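Dovum Facilities Service Desk
Ticket 1590
Opened: 12/16/18
Location: Room 214, Jekberg Building
Category: Furniture and fixtures
Priority: Normal
Requested by: Sobia Warraich
Assigned to: Kayode Haruna
Status: Closed

Summary
Rattle and slight movement at the worktable on the window side of Room 214.

Initial report
The requester states that the worktable has developed a rattle, most noticeable when the drawer of the adjoining cabinet is closed. Items left near the front edge of the table shift toward the corner over the course of a morning. The table was moved 90 centimeters closer to the window when the room was rearranged in April, and the requester believes the rattle began some weeks after that date. The room remains in daily use.

Note 1 – K. Haruna
Attended the room and confirmed the rattle. The drawer runners were checked first and found to be secure. The table was then tested at each corner by hand, and the rear left foot was found to be short of the floor. The foot was lowered and locked. Movement at the corner stopped, but a lighter rattle remained.
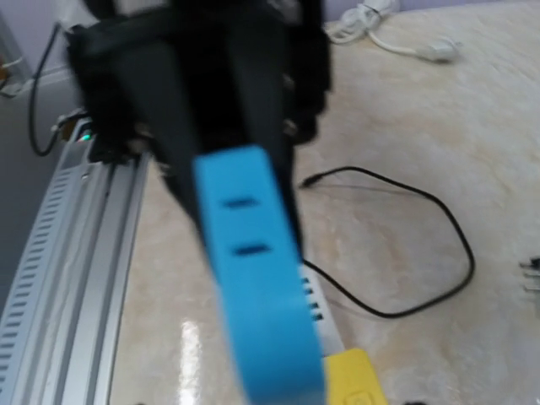

Note 2 – K. Haruna
The remaining rattle was traced by removing the loose articles from the cabinet and closing the drawer after each removal. It ceased when the metal tray in the top drawer was taken out. The tray is a Relto insert, slightly narrower than the drawer, and strikes the side when the drawer is shut. Requested felt strip from stores. The aluminum rail was not adjusted under this ticket, and its perforated face should be kept clear of tape and labels.

Reply – S. Warraich
The table is now steady and work has resumed. Please confirm whether the tray may be returned to the drawer in the meantime, as the small hand tools are presently being kept in a cardboard box on the windowsill.

Note 3 – K. Haruna
The tray may be returned once the felt has been fitted. Stores supplied Bangash adhesive felt, which was cut and applied to both sides of the tray. The drawer was opened and closed repeatedly with the tools in place and no rattle was heard.

Resolution
Rear left foot adjusted; drawer tray lined. The requester has agreed to closure. Any further movement of the table should be reported under the same ticket number within 90 days, after which a new request is required.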